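Hatberg fold-flat gift boxes, teal, pack of 13

I put off buying these for ages, mostly out of loyalty to the old shoebox system, but I'm so glad I gave in! The Hatberg boxes come from Bashir, the packaging shop in Dritthorpe, and they turned up on a Tuesday as one neat flat bundle that fitted behind the door.

First thing to say is the colour. It's a soft minty teal with a matt finish, and it has that slightly velvety look you normally pay a lot more for (my last lot, from Weltance, were shiny and showed every thumbprint).

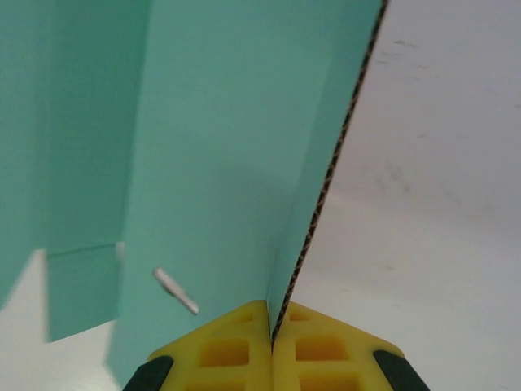
Proper corrugated card too, so the walls hold their shape while you sort out the flaps. The creases are crisp and go where you want them first time. I did bend one tab the wrong way, entirely my own fault, and it pressed flat again with only a faint line.

My one grumble is the raw edge. If you're fussy you'll see the brown fluting wherever the card has been cut, and a strip of paper tape sorts it out, but it would be lovely if they did a finished version. The instructions are tiny as well – I gave up and followed the folds. 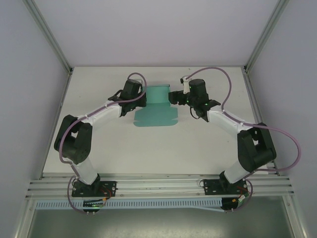
For sizes, mine are the medium, which are meant for up to 800 g. I've had 778 g of jam and biscuits in one and it didn't sag at all. The small is rated to 600 g and I'll be getting those next, probably in February when the birthdays start.

Would I buy them again? Yes, happily, and in the same colour.

Omid Sharifi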